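Call for Applications: Trustuvov Residency for Writers of Historical Fiction

The Peixoto Foundation for Letters invites applications for the Trustuvov Residency, which supports writers at work on a novel or a linked collection of stories set substantially before living memory. Three residencies will be awarded. Each runs for 17 weeks, beginning in October, at Jovov House, and carries a stipend of £3,000 together with accommodation and a contribution towards travel.

The residency was established under a bequest from the novelist Ismael Amaral, who wrote the greater part of his river novels in the upper rooms of the house. The terms of the bequest ask that the award be given to writers whose work depends on archives, parish papers, letters and other primary sources, and who need a settled period in which to turn that reading into prose.

Who may apply

Applicants must be aged 18 or over and must have published at least one book of fiction, or no fewer than four short stories in magazines or anthologies with an editorial selection process. Self-published work may be submitted in support of an application but does not meet this requirement on its own. Writers of any nationality may apply. Work must be written in English or Portuguese. Translators may apply jointly with an author, in which case the stipend is shared.

Students enrolled on a full-time degree course during the period of the residency are not eligible. Former residents may apply again after five years.

What the residency provides

Each resident has a private bedroom and a study. The kitchen and sitting room are shared. Lunch is served on working days and residents make their own arrangements for other meals. The reading room is open from 8 a.m. until 10 p.m. and is closed on Sunday. It holds the Amaral papers, a run of local newspapers and a working collection on shipping, land tenure and migration. Items may not be removed from the house.
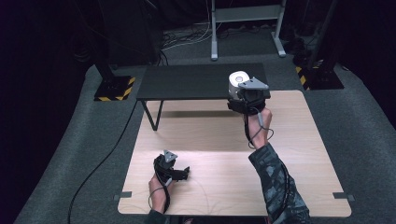 Both hands at work over the wooden tabletop.

Residents may also consult the Uleck Collection of merchants' correspondence, held at the municipal library, by appointment with the librarian. Requests for this material should be made ten working days ahead. Much of the correspondence has not been catalogued, and residents wishing to use it should say so in their application so that the relevant boxes can be assessed for handling.

What is expected of residents

Residents are expected to live at the house for the whole period, with absences of no more than 20 nights in total. Each resident gives one public reading and leads one afternoon workshop for local writers. The Foundation does not ask to see work in progress and makes no claim on anything written during the residency. An acknowledgement in any resulting publication is requested, and a copy should be deposited in the reading room.

A short written report, of one or two pages, is due within six weeks of departure. The final quarter of the stipend is paid on receipt of the report.

How to apply

Applications should be sent as a single document and must contain the following:

A completed application form, available from the Foundation's office.
A description of the proposed work, of no more than two pages, including the period and place in which it is set.
A sample of fiction of up to 3,000 words, which need not be taken from the proposed work.
A list of the sources the applicant intends to consult, whether at Jovov House or elsewhere.
The name and contact details of one referee. References will be requested only for shortlisted applicants.

Samples in Portuguese do not need to be accompanied by a translation. Pages should be numbered, and the applicant's name should appear on the form only. Applications that exceed the stated lengths will not be read beyond the limit.

Selection

Applications are read without names by a panel of two novelists and one historian, chaired by Wagner Bezerra, Director of Residencies. Shortlisted applicants will be invited to a conversation by video link lasting half an hour. The panel's decision is final, and the Foundation regrets that it cannot give comments on individual applications.

Access and enquiries

The reading room and one of the studies are on the ground floor and have step-free access. The accompanying bedroom has an adapted bathroom. Applicants who would like to discuss access, or who need the form in large print, are asked to contact the office before applying. The house cannot accommodate pets. Partners may stay for up to three nights at a time by prior arrangement.

Enquiries should be addressed to the Residencies Office, Peixoto Foundation for Letters, marked "Trustuvov Residency".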